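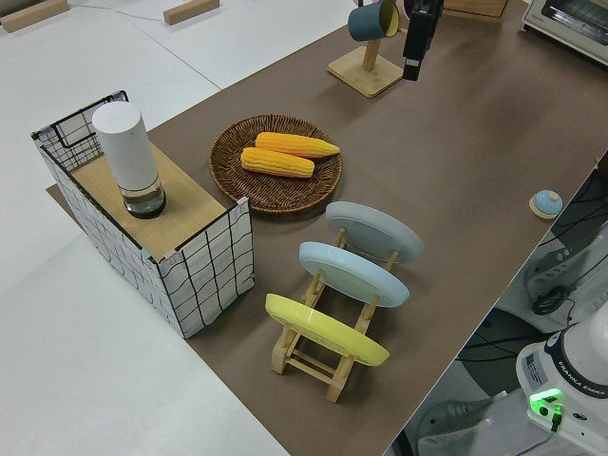
How much clear mat should there be between the dish rack and the tray?
Enough to lift a plate straight out without the hand passing over the tray. On the long bench that comes to 11 cm, measured from the rim of the tray to the nearest leg of the rack.

Bench notes, August, Sandetti kitchen layout

Started 9:40. Brown mat down the full length of the tabletop. It had curled at one end in storage and was weighted overnight. Curl is gone.

Storage box at the left end, the one with the grid-print fabric sides. Wooden board on top as a shelf, tall white cylinder standing on the board. Board is not fixed. Tried it with the cylinder near the edge and did not like the overhang, moved it in. Total height with the cylinder is over what Clolleck allowed in the drawing. Drawing needs to change, the box stays.

Wicker tray next to the box, both corn cobs on it, side by side. They roll if set down square to the weave. At a slight angle they stay put.

Wooden rack loaded with three plates: gray farthest, then blue, yellow nearest. Swapping the order makes no difference to the fit, but the reference sheet has gray at the back, so keep it that way. Plates lean back on their own in the slats. Mug stand at the upper center with the teal cup on the top of the post, opening to the right.

Weights, kitchen scale:
gray plate 626 g
rack with all plates 1381 g (scale was re-zeroed first)

The second figure looks low for that much wood. Repeat on the Jayawardena scale before it goes in the table.

Rack slides on the mat when a plate is pulled forward. Tested with one hand, no support on the frame. Movement is small but it adds up over a session, and after 40 pulls the gap to the tray was visibly off. Options are pads under the legs or a pencil mark on the mat and resetting each time. Going with the mark for now. Vomville has pads in the order but the listing gives no thickness.

Open items:
new height in the drawing
repeat rack weight
ask Vomville for pad thickness
check whether the cup clears the post when lifted from the left side

Stopped 12:15. Layout left standing.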